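# Dositham comparison

The **Dositham comparison** is a series of trials of head-mounted cameras and robot grippers, run by the firm Ilitgate. Its subject is the handling of small household objects with two hands. The series was started in October by the engineer Emanuel Vasiliu and has 3 camera mounts and 7 grippers on its list.

## Method

A person first does the task by hand with a camera on the head. Typical tasks are sorting nail polish bottles between a drawer and the top of a dressing table, or closing small caps. The same task is then given to a pair of arms under the Butgate controller. Each gripper makes up to 80 attempts per task.

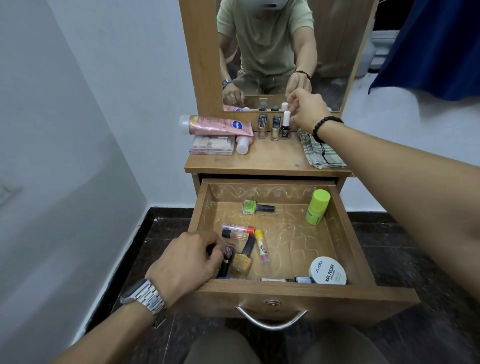 The camera mounts are judged by how long both hands stay in view. A steep angle shows the inside of a drawer well, but it can lose a hand which reaches far forward. Mirrors make a second difficulty, as the hand tracking software may take a reflected hand for a real one.

## Grippers

The Roman gripper, with two narrow fingers, is preferred for bottles standing close together. Wider soft fingers hold tubes better, but they push the neighbouring objects. Vasiliu has proposed to repeat the drawer tasks with a smaller wrist, and this part of the work is still open.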